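Keeping White Work Surfaces White

Filed under: Workshop and Kitchen Surfaces
Last revised 2023-05-01

White tops show everything, and most of the damage they pick up comes from the wrong cleaner used too often. The notes below cover painted, laminated and solid-surface tops in kitchens, utility rooms and home workshops. They do not cover stone or stainless steel.

Identify the surface first

Find a hidden spot, such as the underside of an overhang or the back corner behind an appliance. Put one drop of water on it and wait nine minutes. If the drop stays beaded and the surface looks the same after wiping, the top is sealed. If a darker ring remains, the finish is worn or was never sealed, and liquids should be kept off it until it has been recoated.

Next, press a fingernail into the same spot. Paint that has not cured will take a dent. Water-based enamel feels dry the same evening but stays soft for weeks. A bench painted at the start of June should not carry heavy or hot items before the end of that month.

Routine cleaning

Dry dust comes off before anything wet goes on. Grit dragged under a damp cloth is the usual cause of fine gray scratches. Use a soft brush, then a cloth wrung out in warm water with a few drops of dish soap. Rinse with a second cloth and dry with a third.

Do not use powdered cleanser on any gloss finish. It removes the shine in patches, and the dull patches hold dirt from then on.

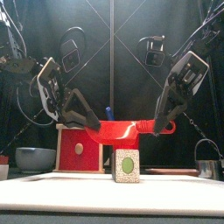

Red saucepan on a white tabletop.

Pots, pans and heat

Two kinds of marks come from cookware. The first is the metal line, a thin gray streak left by a bare pan base. It is metal deposited on top of the surface, so it can usually be lifted with a paste of baking soda and water, rubbed lightly with a fingertip. Test the hidden corner first. The second is the heat mark, a yellow or brown ring. This is a change in the finish itself and no cleaner will remove it. On paint, sand the ring and recoat. On laminate, live with it or cover it.

Colored pans can also leave a smear of their own color if the outside coating is chipped. Treat it as a metal line. Stick felt or cork pads under anything stored on the top permanently, and check the pads twice a year, as a pad with grit in it is worse than none.

Loose boards and shelves

A loose board laid over a bench takes the wear that would otherwise reach the top. In the Rocha utility room layout, which these notes use as a reference, the board is 1,215 mm long and 271 mm deep. It lifts out for cleaning and gets turned over when one face is worn. 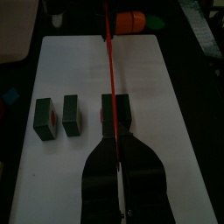 Scuffs on matte white are harder to deal with than scuffs on gloss. The texture of the finish holds the dirt, and rubbing polishes the high points so that the cleaned area shines. Work from the mildest method upward: dry cloth, damp cloth, soap, white eraser, and only then a melamine sponge with no pressure. On a board like this one, with faint smudges over the surface and a few darker scuff marks, start with the smudges. They are often skin oil and come off with soap, and it is then easier to judge what is left. Small dark specks should be checked with a fingernail. A raised speck is something stuck on and can be eased off with a plastic scraper. A flat one is either a stain or a chip showing the layer beneath, and scrubbing will enlarge a chip.

Check the board under a good light before deciding it is clean. A low lamp set to one side shows marks that a ceiling light hides.

Touching up chips

1. Clean the chip with rubbing alcohol and let it dry.
2. Cut back any loose edge with a sharp blade.
3. Fill with a fine white filler, slightly proud of the surface.
4. Sand flush with 320 grit once hard.
5. Apply two thin coats of matching paint with an artist's brush.

White is not one color. Dallard and Trorker both sell tins marked plain "white", and side by side the Trorker is visibly warmer. Keep the tin from the original job, or write the shade number under the bench -- pencil lasts longer than a paper label.

Small items left on the surface

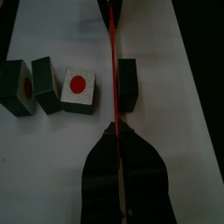 Dark green cubes on a white tabletop.

Painted toys, game pieces and colored blocks can transfer pigment where they stand for a long time, above all in a sunny window or on a top that is still curing. Dark greens and reds tend to be the worst. Lift small items off overnight and keep them in a tray. Fresh transfer often responds to rubbing alcohol on a cotton swab, used in short strokes toward the center of the mark. Alcohol softens some water-based paints, so the hidden corner gets tested again.

Storage of cleaners

Alcohol, filler and paint belong in a closed cabinet away from the stove. The Damanstead wall cabinet fits between studs and holds nearly 9 quart tins per shelf if the lids are level. Write the opening date on each tin. Throw out filler that has gone crumbly at the edges; adding water does not bring it back.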